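En Lillari, el robot ya ensaya el turno de cocina antes que nadie

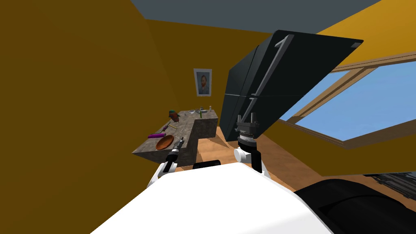
Ojalá hubiera llegado antes a mis muñecas, comentó una cocinera en cuanto se presentó el plan a la plantilla. Y se entiende el entusiasmo: en los comedores de Lillari, el robot de dos brazos se prepara primero en una cocina simulada, con su encimera y su nevera, y las 8 personas del equipo deciden qué tareas le pasan. ¡Ya van 1.861 ensayos!

El programa, desarrollado con Nesex, entrará en abril en 2 cocinas. El robot se ocupará de acercar cuencos y utensilios y de recoger al cierre; los menús, el punto de sal y los fogones siguen en manos de la plantilla, que ganará tiempo para probar recetas (hay cola para proponerlas). Antes habrá 5 tardes de formación, todas dentro de la jornada.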